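Counting the Cost of Lunch: Food Waste in a College Dining Hall
Student project report
3 Jul 2023

1. Introduction

Moston College runs one main dining hall, and most students living on campus eat there at least once a day. In November the hall changed from set plates to self-service. Our group wanted to know whether the change had any effect on how much food was thrown away. We chose lunch because it is the busiest meal and because the menu repeats, so the same dishes could be compared before and after.
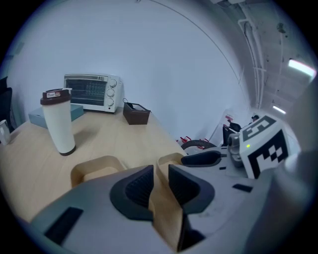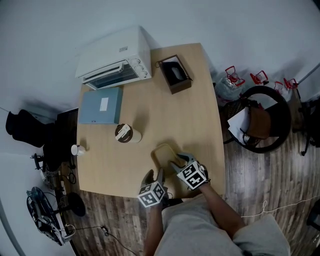 Before the change, a server put a fixed portion on each plate. Students could ask for less, but few did. After the change, students filled their own plates from the counter. The kitchen manager expected waste to go up at first and then settle. The students we talked to expected the opposite.

2. Method

The kitchen already kept a daily waste log for its food supplier, Vorno, and we were allowed to copy the lunch entries. The log splits waste into two parts. Plate waste is what comes back on the trays. Counter waste is what was cooked and never served. We used 18 lunches in total, half from before the change and half from after, matched by main dish.

Weights were taken on the kitchen's own Zendent floor scale. The empty weight of the bin was subtracted each time. Napkins and fruit peel were meant to be kept out of the plate waste bin, but the staff told us this was not always done when the line was long. We left those entries as they were.

We also put a short paper survey next to the tray return. It asked three things: whether the student had finished the meal, why not if they had not, and whether they had gone back for more. Surveys with no answer to the first question were thrown out.

3. Results

The lunches we used came to 1,940 meals served, going by the card reader at the door. Plate waste per meal was lower after the change in every matched pair except 2. Both of those were pasta days, when students tended to take one large serving to avoid standing in line again.

Counter waste went the other way. The kitchen had to keep the trays on the line looking full until closing, and whatever was left in them could not be kept. On soup days the difference was small, because soup was held in a covered pot and could be cooled and used the next day. On days with fried food it was large.

Adding both kinds together, total waste fell slightly. We do not think the drop is big enough to say much about, given how few lunches we had.

The most common reason for not finishing a meal was "took too much," followed by "did not like it." Before the change the order was reversed.

4. Problems

Attendance was not the same in both periods. Some students go home early in the weeks before exams, and the kitchen cooks less then. We could correct for the number of meals but not for the cook's planning.

The log had gaps. On 3 lunches only the combined weight was written down, so we replaced them with the next matching menu — this moved part of our sample closer to the end of term than we wanted.

5. Suggestions

The kitchen could use smaller trays on the line during the last half hour. Koo Hall, the smaller dining room across campus, already does this, and its staff said it had not caused complaints. We would also like the log sheet to have a separate line for peel and napkins.

A longer study should cover dinner as well, when the hall is quieter and the leftovers from lunch are sometimes served again.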